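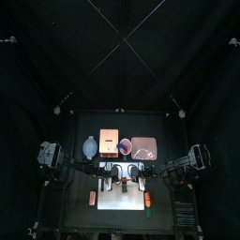
**Plastic bowls: keep or replace?**

**grusine_kitchen**
Clearing out cabinets this month. I have a lot of old plastic mixing bowls and I'm tempted to switch to stainless. The Murel set at the outlet is 134 for the full nest, which seems high. Anyone have it?

**surnen564**
Had it two years. Fine bowls, but they slide all over the counter and you can't microwave them. I still melt butter in plastic.

**Rebelo_Bakes**
Please don't melt butter in plastic. Glass is cheap. I paid 2 dollars for a glass bowl at a thrift store in July and I use it daily.

**surnen564**
It's marked microwave safe. I've done it for years.

**Rebelo_Bakes**
Marked safe when it was new. Once it's scratched and cloudy I toss it.

**tallpantry**
Glass is heavy. My wrists can't lift a full glass bowl of batter with one hand, so for pancakes I want plastic with a spout. Oval ones pour better than round in my opinion, and they fit the narrow shelf over my stove.

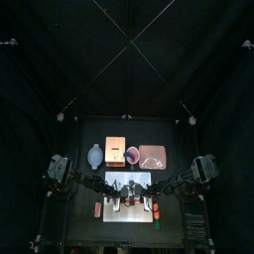

*Light blue oval bowl, on the left*

**grusine_kitchen**
I like that shape. Does it drip down the side?

**tallpantry**
Mine drips if you pour slowly. Tip it fast and stop fast.

**Rebelo_Bakes**
Or use a ladle. Then any bowl works and you don't need a special one.

**tallpantry**
Then I have a ladle to wash.

**grusine_kitchen**
OK, I'm not spending over 100 on bowls. Keeping two plastic ones for cold stuff and looking for glass secondhand. Does anybody want the lids? I have a bag of them and none fit what I'm keeping.

**surnen564**
What sizes?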